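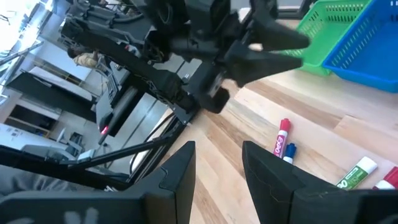 Red cap, blue cap, glue stick. The baskets wait.

Teresa Kwiatkowski sorts markers for a living, more or less. She runs the supply side of Plavstead, a drop-in art studio, and her faith rests on plastic mesh baskets in green, blue, yellow and red. I came expecting a system. I found a wooden table and an argument.

Her deputy, Graham Pickering, believes pink belongs with red. Teresa believes pink is a lifestyle. They have been at this since April. 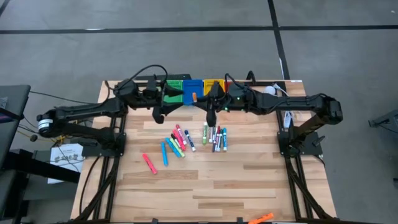 Markers at large, with the bins along the back.

The trouble with markers is that they come back from a class in no order at all - caps on the wrong barrels, glue sticks among them like tourists. Graham once tried sorting by tip size. It lasted 3 days.

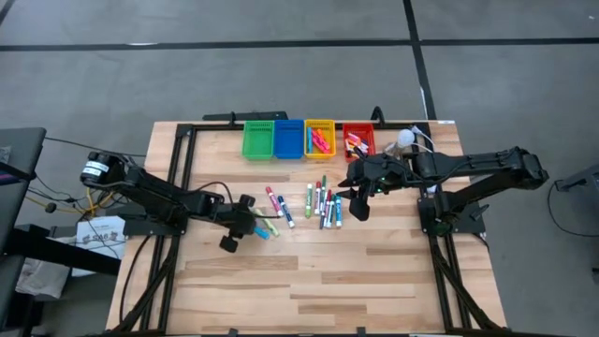

Pink and red share the yellow basket, for now.

"You can own a label maker," Teresa told me, "and still be ignored by it." She owns 2.

By the time I left I had opinions on teal, and had been asked to keep them.

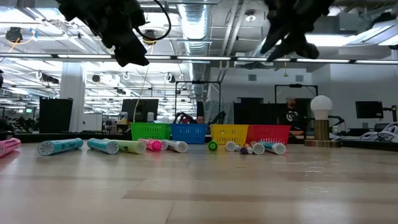

Should markers be stored flat or standing up?
Flat is best for double-ended ones. Single-tip markers can stand, cap down.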